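From: Lumturie Zupan
To: trorno-users
Subject: Re: [trorno-users] gripper width filter vs. cloth, again
Time: 4:15 pm

Roman Bednarek wrote:
> Has anyone got the width estimator in Trorno behaving on fabric? On
> rigid parts it's lovely. On anything out of a laundry pile it reports
> the fingers as fully closed, the segmenter decides the grasp was
> missed, and the whole episode gets binned as a failure. I lost 103
> episodes that way before I thought to look at one.
>
> I've tried lowering min_width and it made no difference that I could
> measure. I've also tried swearing at it. Is this a calibration problem
> or is the thing just not meant for cloth?
>
> Also, does the Litano planner really need the width channel, or can I
> feed it zeroes and hope?
>
> Roman

Hi Roman,

Welcome to the club. The short version is that your calibration is probably fine and the default config is not. Whoever wrote it had a box of wooden blocks and a sunny disposition.

The estimator works out the gap between the fingertips and then asks whether the gap is bigger than min_width. With a block that's a sensible question. A single layer of shirt is thinner than the noise on the estimate, so a perfect grasp and a clean miss produce the same number. You can drop min_width as far as you like and all you'll do is move the coin toss somewhere else. Below a certain point the config loader clamps it anyway, and logs that at debug level, where it can be at peace.

What you want is to let the image have a vote. There's plenty in the wrist view that says "holding something" even when the fingers look shut. Take a garment grasp like the one below: the fingers meet at the top, the width estimate would be tempted to call that closed, and meanwhile there's blue fabric going off up to the right and more of it hanging down through the gap between the fingers. A small classifier on a crop of that region sorts it out without much fuss.

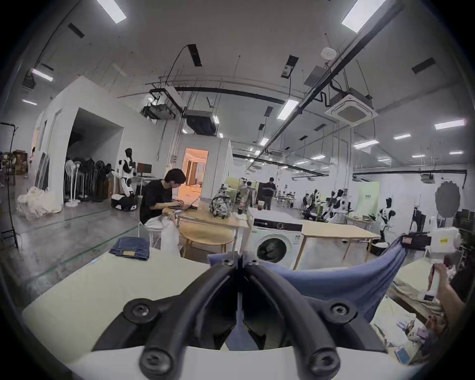 1. Turn on the occupancy check

In the segmenter block, set grasp_evidence to "width_or_crop" (the default is "width"). The crop model ships with the Ristić perception package, so you'll need that installed. If it can't find the weights it falls back to "width" and says nothing, a design decision I have raised on this list before and will raise again.

2. Fix the crop

The default crop is a rectangle in undistorted coordinates. If you're feeding it raw fisheye, and I suspect you are, it lands too low and stares at the gripper body, which is a very consistent colour and teaches the classifier nothing. Either undistort first or set crop_space to "raw" and redraw it so it takes in the fingertips and the gap between them.

3. Mask the fingers

The finger mask is a PNG in the config directory. Ours had been drawn for an older set of fingers and was happily masking out the bit where the cloth goes. Overlay it on one of your own images before trusting it. If your fingers are black and you fold dark garments, expect a drop in precision and plan to look at those by hand.

4. Add hysteresis

Set hold_frames to 4. Lower than that and every wrinkle becomes a new grasp. I ran it at 15 for a while and it merged a pick and the regrasp after it into one long, philosophical hold.

Then rerun the segmenter over the binned episodes. It doesn't touch the raw recordings, so yours should still be there unless you ran the cleanup script with --yes. If you ran the cleanup script with --yes, I'm sorry.

As for Litano: don't feed it zeroes. It reads zero as "closed on nothing" and will plan a retry, with great energy, on a shirt it's already holding. Drop the channel from the observation spec altogether and retrain. It copes. If you can't retrain, pass through the occupancy score scaled to the width range. It's ugly, but so is most of what's in my launch files.

One thing I haven't cracked is two layers versus one. The crop model answers yes to both, and for folding you'd quite like to know. Someone on the Hikavov branch was trying an edge-counting approach that read like a vision paper from 1985, and I mean that kindly. If they're still subscribed, I'd love to hear whether it got anywhere.

Send me your segmenter block if it's still misbehaving after all that. Please send the whole file this time and not a photo of your monitor.

Cheers,
Lumturie

_______________________________________________
trorno-users mailing list
To unsubscribe, send a message with "unsubscribe" in the subject line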